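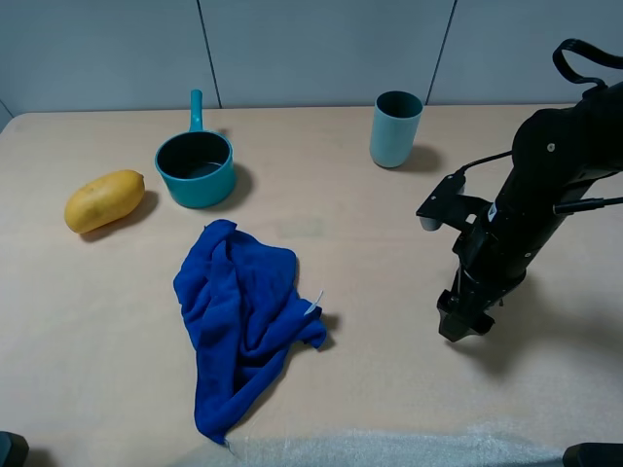 Kapitel 7
Reife: Was in einer Frucht geschieht

Wer eine harte Birne neben einen Apfel legt und ein paar Tage wartet, hat schon ein pflanzenphysiologisches Experiment gemacht. Die Birne wird weich, sie duftet, sie schmeckt süß, und das alles, obwohl sie längst vom Baum getrennt ist! Eine geerntete Frucht lebt nämlich weiter. Ihre Zellen atmen, bauen Stoffe um, stellen neue Enzyme her und reagieren auf Signale aus der Luft. Um diese Signale geht es in diesem Kapitel, und wir versprechen Ihnen, dass Sie den Obstkorb in Ihrer Küche danach mit anderen Augen betrachten.

Sie sollten aus Kapitel 5 noch wissen, wie die Zellatmung abläuft und wo in der Zelle Stärke gespeichert wird. Alles andere entwickeln wir Schritt für Schritt.

7.1 Ein Gas als Hormon

Das wichtigste Reifehormon ist ein erstaunlich einfaches Molekül. Ethen, in der Fachliteratur meist noch Ethylen genannt, besteht aus 2 Kohlenstoffatomen und vier Wasserstoffatomen. Es ist gasförmig, wandert also mühelos durch das Gewebe und von einer Frucht zur nächsten. Die Pflanze bildet es aus der Aminosäure Methionin. In der Zelle bindet es an Rezeptoren in der Membran des endoplasmatischen Retikulums und setzt eine Signalkette in Gang, an deren Ende bestimmte Gene abgelesen werden.

Besonders schön ist dabei die Rückkopplung: In vielen Früchten regt Ethen die Bildung von weiterem Ethen an. Ist der Prozess einmal angelaufen, verstärkt er sich selbst. Gleichzeitig steigt die Atmung stark an, und dieser Anstieg hat einen eigenen Namen, das Klimakterium. Äpfel, Bananen, Tomaten, Avocados und Mangos gehören zu den klimakterischen Früchten. Erdbeeren, Trauben und Zitronen zeigen den Anstieg nicht und reifen nach der Ernte kaum weiter.
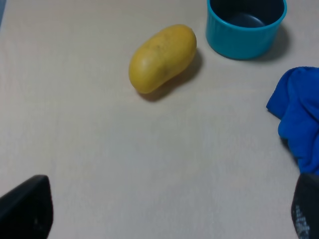 Für den Handel ist diese Unterscheidung Gold wert. Klimakterische Früchte lassen sich fest und damit transportfähig ernten und später in der Reifekammer »wecken«. Der Obstbauer Vidar Rønning, dessen Versuchsgarten in Clukow wir für dieses Kapitel besucht haben, erntet seine Äpfel der Sorte Durik gestaffelt und führt über jeden Baum Buch. Im vergangenen Herbst standen dort 96 Bäume in der Auswertung, und mit den Daten aus 215 Proben werden Sie in Abschnitt 7.4 selbst rechnen.

7.2 Farbe, Festigkeit, Geschmack

Was wir im Alltag »reif« nennen, ist ein ganzes Bündel von Vorgängen, die nebeneinander ablaufen. Chlorophyll wird abgebaut, Carotinoide treten hervor oder werden neu gebildet. Pektinasen lockern die Mittellamellen zwischen den Zellen, und das Fruchtfleisch gibt nach. Stärke wird zu Zucker, organische Säuren nehmen meist ab, und nebenbei entstehen flüchtige Ester, denen wir den Duft verdanken.

Diese Vorgänge müssen keineswegs im Gleichschritt laufen. Bei manchen Mangosorten bleibt die Schale grün, während das Fleisch schon butterweich ist! Verlassen Sie sich deshalb nie auf ein einziges Merkmal.
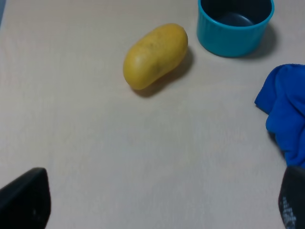

Abb. 7.1: Gelbe Frucht mit bräunlich-grünen Sprenkeln auf der Schale.

Im Labor misst man die Festigkeit mit dem Penetrometer, den Zuckergehalt näherungsweise mit dem Refraktometer und die Stärke mit Iodlösung. Der Iodtest gelingt auch im Klassenzimmer: Schneiden Sie einen Apfel quer durch, bestreichen Sie die Schnittfläche mit Iod-Kaliumiodid-Lösung und beobachten Sie, wo sie sich blauschwarz färbt. Bei zunehmender Reife hellt sich die Fläche meist vom Kerngehäuse her auf.

Aufgaben zum Einstieg

1. Erklären Sie, weshalb eine geschlossene Papiertüte die Reifung einer Avocado beschleunigt.
2. Lagern Sie Äpfel einer Sorte bei 16 °C und im Kühlschrank. Führen Sie nach einer Woche den Iodtest durch und protokollieren Sie die Unterschiede.
3. Formulieren Sie eine Vermutung, warum Bananen im Kühlschrank braun werden. Vergleichen Sie sie später mit Abschnitt 7.3.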